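Workshop Tips: Teaching a Gripper to Work a Latch

Mon 5 November

Teaching an arm by hand or over the remote is the most fun I've had in the workshop all year, and most of what makes it go well is plain housekeeping. I keep these notes taped inside the cupboard door (Asabe Oyelaran started the list, I've scribbled all over it).

Practice in the simulator first. You can botch a latch as often as you like in there and never chip any paint! I do 12 practice runs before I save one, and I throw the practice ones away even when they look pretty good.

Come in slowly. Race across the open space if you want, but once the fingers are close to the thing you're after, drop the speed on the remote and make small moves. Jerky hands make jerky copies -- the arm will learn your twitches along with everything else.

Open the fingers before you get there. Beginners drive right up to the handle and then remember the gripper is shut.

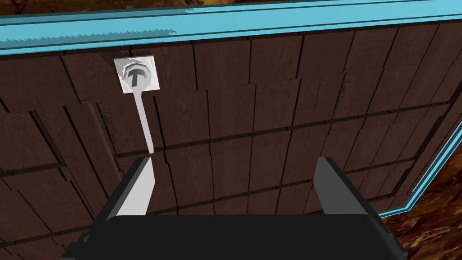

Left fingertip close to the end of the white rod, fingers well apart.

Look at both fingers, too. It's so easy to fix your eyes on the one that's nearest the handle and forget where the other one is pointing. Salamatu Mohammed says the far finger's name out loud as she drives, which sounds silly until you try it. (Hers is called Uzor.)

Vary your starting spot. A little left, a little higher, a little farther back. If every run begins from the same place, the arm gets lost the first time you park it somewhere else.

Guiding a real arm by hand? Hold it behind the wrist, keep your own fingers clear of the gripper, and wear snug sleeves. Two hands are steadier than one.

Stop at 14 good runs and get a drink of water. My worst demonstrations all come late in a session, when I start cutting corners on the approach.

Name your files as you save them: task, starting spot, your initials. I once spent a whole evening in December replaying "test2" and "test2new" -- never again!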